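O inventário da Casa Arley

Ficção breve

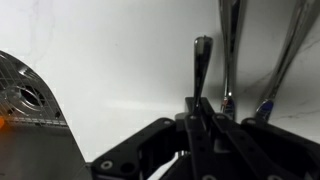

Kálmán Bodnár perguntou se o inventário devia abranger também os talheres, ou apenas as peças com número de registo. A pergunta ficou lavrada em ata, na primeira página do caderno aberto para o efeito, e foi a primeira das muitas a que a Fundação Arley não soube responder de imediato.

O processo de encerramento da casa tinha sido aprovado em novembro. Ao abrigo da deliberação, todos os bens móveis deviam ser identificados, descritos e atribuídos a um de dois destinos: a transferência para o depósito de Zevau ou a alienação em leilão. O regulamento previa ainda uma terceira coluna, intitulada «Outros», que os serviços recomendavam deixar em branco.

A encarregada do inventário apresentou-se na casa com as chaves, o caderno e uma cópia do testamento de Dona Leonor Arley. O testamento dispunha que a mesa fosse posta todas as noites, para duas pessoas, enquanto a casa estivesse de pé. A Fundação cumprira a disposição durante 17 anos. Existia uma rubrica orçamental própria, «Serviço de mesa (art. 4.º)», e uma folha de presenças assinada por quem punha a mesa e por quem a levantava, que era sempre a mesma pessoa.

Essa pessoa era Bodnár.

– A mesa continua a ser posta? – perguntou a encarregada.

– Enquanto a casa estiver de pé – respondeu ele. – É a redação do artigo.

Os talheres entraram, portanto, no inventário. A encarregada entendeu que um bem em uso quotidiano não podia ser omitido e comunicou a decisão por escrito à sede, que acusou a receção sem se pronunciar.

O trabalho começou pelo piso superior. Os quartos estavam em ordem e ofereciam poucas dificuldades: camas, cómodas, um toucador com o espelho oxidado, dois baús cujo conteúdo correspondia às listas anteriores. A biblioteca exigiu mais tempo. Dona Leonor anotara os livros a lápis, nas margens, com observações que raramente diziam respeito ao texto. Num tratado de hidráulica lia-se «choveu durante o almoço». Num volume de sermões, «ele não veio». A encarregada transcreveu as duas frases no campo das marcas de posse, à falta de outro mais adequado.

A frase do volume de sermões voltou a aparecer num atlas, depois numa gramática, depois no verso de uma gravura. A caligrafia mudava com os anos, tornava-se mais larga e mais inclinada, mas a redação mantinha-se. Ele não veio. No atlas estava escrita sobre o mar.

Ao fim da tarde, Bodnár subiu para avisar que ia pôr a mesa. Usava para isso um casaco escuro, de botões forrados, que não vestia em nenhuma outra ocasião. A encarregada acompanhou-o à sala de jantar, por considerar que o procedimento devia ser observado pelo menos uma vez, e ficou junto da porta.

A toalha foi estendida. Os pratos foram colocados frente a frente, na extremidade da mesa mais próxima da janela, e os copos alinhados com as facas. Bodnár trabalhava sem pressa e sem solenidade. Quando terminou, assinou a folha de presenças, acendeu o candeeiro do aparador e retirou-se para a cozinha, onde tinha a sua própria refeição num tabuleiro.

– Quem era a segunda pessoa? – perguntou a encarregada, mais tarde.

– O testamento não o indica.

– E a senhora nunca o disse?

– A senhora dizia boa noite – respondeu Bodnár – e eu levantava a mesa.

A correspondência encontrava-se no escritório do rés do chão, num armário fornecido pela casa Bednárik, cuja fechadura só abria com a porta ligeiramente levantada. As cartas estavam atadas por remetente. O maço mais volumoso vinha de Dellow e era assinado apenas com uma inicial. O regulamento determinava que os documentos particulares fossem contados e não lidos. A encarregada contou-os. Eram 100, e o último estava por abrir.

Consultou a sede sobre o procedimento a adotar. A resposta, datada de 25 de março de 2018, informava que a correspondência fechada devia ser transferida nesse estado, com menção do facto na coluna de observações. Acrescentava que o prazo de entrega das chaves não seria prorrogado e que a empresa de transportes se apresentaria à hora combinada, com dois homens.

Bodnár leu a resposta de pé, junto à janela do escritório. Devolveu-a dobrada pelos mesmos vincos.

– Essa carta chegou depois – disse. – Fui eu que a guardei com as outras.

– Depois do funeral?

– Na semana seguinte. Pensei que devia ficar junto das outras. Não havia instruções.

A encarregada anotou: «Entrada posterior ao óbito. Selo intacto.» Hesitou na linha seguinte e acabou por não escrever nada.

O resto do rés do chão foi inventariado sem incidentes. A loiça incompleta foi descrita como incompleta. O piano, que não pertencia à casa e pelo qual nunca ninguém se apresentara, recebeu uma etiqueta provisória. No vestíbulo existia um bengaleiro com um chapéu de homem, de feltro cinzento, limpo. Não constava de nenhuma lista. Interrogado a esse respeito, Bodnár esclareceu que o escovava à entrada do inverno e que o encontrara no mesmo lugar no dia em que fora admitido ao serviço.

– É seu? – quis saber a encarregada.

– Não me serve.

O chapéu tornou-se a primeira entrada da coluna «Outros». A segunda foi a mesa posta. A encarregada redigiu a justificação com cuidado: a toalha, os pratos e os talheres tinham já número próprio e destino atribuído, mas o conjunto, tal como se apresentava ao anoitecer, constituía matéria distinta da soma dos seus elementos e não se encontrava previsto em nenhuma das rubricas disponíveis. Releu o parágrafo, julgou-o excessivo e manteve-o.

Na última noite choveu. O transporte estava marcado para a manhã seguinte, e as salas do piso superior tinham já os móveis encostados às paredes, cobertos com panos. A encarregada devia assinar o auto de encerramento antes de sair. Sentou-se no escritório com o caderno e ouviu, do outro lado da parede, a gaveta do aparador, depois os pratos.

Quando entrou na sala, Bodnár tinha acabado. O candeeiro estava aceso. Ele segurava a folha de presenças e procurava nos bolsos do casaco uma caneta que, segundo se apurou, ficara na cozinha. A encarregada emprestou-lhe a sua.

– Falta alguma formalidade? – perguntou ele, depois de assinar.

Ela consultou o testamento, embora já o soubesse de cor. O artigo quarto exigia que a mesa fosse posta para duas pessoas. Nada dispunha sobre quem podia sentar-se a ela, nem estabelecia impedimento quanto aos funcionários da Fundação, fosse qual fosse a categoria. Leu-o em voz alta até ao fim, incluindo a referência ao notário.

– Não encontro impedimento – declarou.

Bodnár considerou a questão durante algum tempo. Em seguida foi à cozinha buscar a terrina, que também tinha número, e serviu a sopa nos dois pratos. Ela ocupou o lugar voltado para a janela. Comeram em silêncio, com a chuva nos vidros, e foi ele quem pediu o sal.

O auto foi assinado nessa noite. Na coluna de observações, a encarregada registou que o artigo quarto se considerava cumprido e que o selo da carta de Dellow permanecia intacto. Quanto ao chapéu, a transportadora não o encontrou no bengaleiro, e a etiqueta correspondente foi devolvida à sede com as chaves.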